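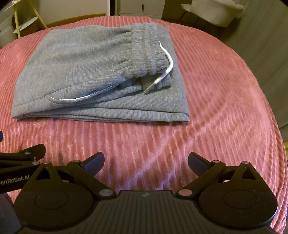

The Tiltside hand gripper gets sold to people as maintenance-free, and I'd treat that the way you treat any claim made by someone who won't be cleaning the thing. It has pivots, it has soft pads, and it spends its days over fabric. Folded grey joggers on a pink ribbed bedspread are fair test material, with a drawstring to snag, a bunched waistband and plenty of ridges, and the two navy pads should stand open over them with a wide gap and angle in towards each other by the same amount. If one leans in more than the other, stop and go to "Squaring up".

## Before you book it out

- Wipe both pads with a damp cloth. Prostach sell a pad cleaner. I have tried it and went back to the cloth.
- Open and close it by hand 28 times. The Drundetti sheet says 100, and I have never found anything in the last 72 that wasn't there in the first 28.
- Check the pivot pins on both sides for play. A click you can feel counts, even if you can't see it.
- Pick lint out of the grooves with a dry brush. No compressed air, please. It drives the fluff into the joints.

## Squaring up

Slacken the pad screws half a turn, close the pads on a flat card, hold them there and tighten again, a little on each side in turn. Catrin Nicholas does this in three minutes. It takes me nearer ten. The sheet calls it "self-centring", a word I have pencilled a question mark beside.
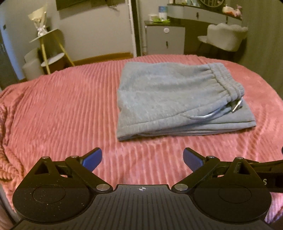
**Maintained by:** Soft Goods Handling, Bench Team

The triangular cutouts in the brackets save weight, so we're told. They also collect threads, so look in there first when the action feels stiff. Don't oil the silver pivots. Nicanor Ibarra did in July, with the best intentions, and we spent a Thursday getting grey fluff out of everything.

**Pads.** Replace as a pair. The supplier quotes 65 working hours, and ours have gone well past that and still held a waistband without slipping. Go by feel: if the surface is shiny or a corner lifts, change both.

**Base.** Wipe it. Specks on the black housing are cosmetic until they get near a joint.

**Spares.** Pads and pins are in the drawer marked Nieto, which used to hold something else. Fitriani Majimbun reorders when told, so tell her when you take the last set.

**Known complaint.** The right-hand side feels heavier than the left to some users. Drundetti say it's within tolerance and haven't said what the tolerance is. I've asked again. Until they answer, log it with the unit label and carry on if both pads meet squarely on the card.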